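Subject: Re: [ponder-players] Patch in March: what happened to the Nollside map?

Hello all,

I read the message below and I want to answer on some of the points, as I play mostly on Nollside and I have tested the new patch for several evenings now.

> After the update my group can't find the ferry at Nollside any more. The
> marker is on the map but there is nothing at the dock. Also our fuel goes
> down much faster than before. Is it a bug or did they change it? We had
> 220 coins saved for the big boat and now I am not sure we should buy it.

The ferry is still in the game, but it goes only at night now. You must be at the dock between 22:00 and 04:00 in game time. The patch notes mention this in one short line under "World", so it is easy to miss. I missed it too, and I waited at the dock a very long time with a full bag of fish.

For the fuel, I believe it is a bug. I made the same trip from Pridside to the lighthouse with the old version and with the new one. In the old version I used 2 cans, in the new one 3. The wind was the same and I carried no cargo. If somebody has made the trip with the small engine, I would be glad to know the result.

About the big boat: I would wait. The price was not changed, but with the present fuel use it is expensive to keep, and you cannot sell it back for more than half.

Some other things I noticed, in no special order:

- The Hamada event is back. It lasts 30 minutes and you can join when it has already started, but then you don't receive the lantern.
- Crab traps can be put in the river again. In the winter version this was not possible.
- When two players open the same chest, the second one sees it empty until he goes out of the house and comes in again. I have reported this.
- The text on the notice board at Pridside is still cut in the German version.
- With a controller, the map zoom is now on the left stick. You can change it back in the menu, under "Sailing" and not under "Controls".
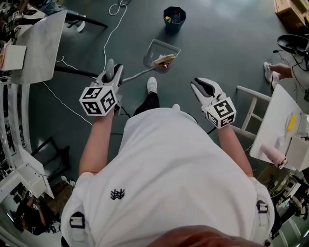 ## Session on the list server

I would like to propose that we try the Hamada event together, in the evening at 20:00 UK time. We need at least four boats, and one of them should have the crane. Please write to the list if you want to come and which boat you have. If you are still on the old version, please update before, as the server refuses mixed groups.

I will also bring spare rope, so you don't need to buy any.

Best regards from a rainy harbour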